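News from the Repair Room

May 6, 2018

The small parts sorting has started again at Zomstead, and I was asked to write some lines about it for the newsletter. I joined the group in February, so I am still one of the newer people here, but I have already learned where most things are kept.

For those who have not visited us, the repair room is at the back of the building, behind the tool library. Neighbours bring in lamps, chairs, toys and kitchen things, and we try to mend them together with the owner. Almost every repair needs a screw, a pin or a washer at some moment. When we cannot find the right one, the owner must go home and come back another time, and this is a pity for everybody.

Over the winter we received two large donations. The first came from Stelico, who closed their workshop on Nolte Street and gave us 400 small fittings, still in their paper bags. The second was from a member who was clearing out the garage of his father. Those parts came in coffee tins, all mixed, with old nails and picture hooks among them. Eilidh Urquhart guessed that there were about 1,000 pieces in the tins.

We work with a simple system. Steel goes with steel and brass with brass, then we sort by length, and only at the end by the type of head. I made the mistake of starting with the heads, and Eilidh kindly let me do half a tin before she told me. Anything with rust goes in the dish by the window for Majdi Chidiac, who cleans it at home with vinegar and a toothbrush. Very long pins are kept apart, as they don't fit in the drawers of the Vitau cabinet.

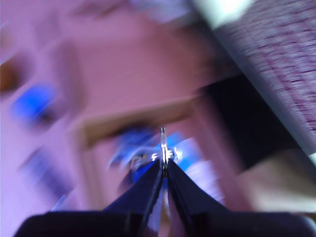 Silver metal and plenty of blue at the small parts sorting.

The cabinet itself is nearly in order. The upper drawers have new labels, written by hand in capital letters – please do not cover them with tape, the ink comes off. The lower drawers still carry the old labels and these are not always correct. If you take something from there, check the size with the gauge first.

We could still use small jars with lids that close well, also a good magnet and a desk lamp with a strong light. Jars should be washed and without their stickers, if possible. You can leave them on the shelf beside the tool library desk during opening hours.

New people are welcome at the sorting table. Bring your reading glasses if you use them, and a cup for tea. Majdi has the list for the next session and will add your name.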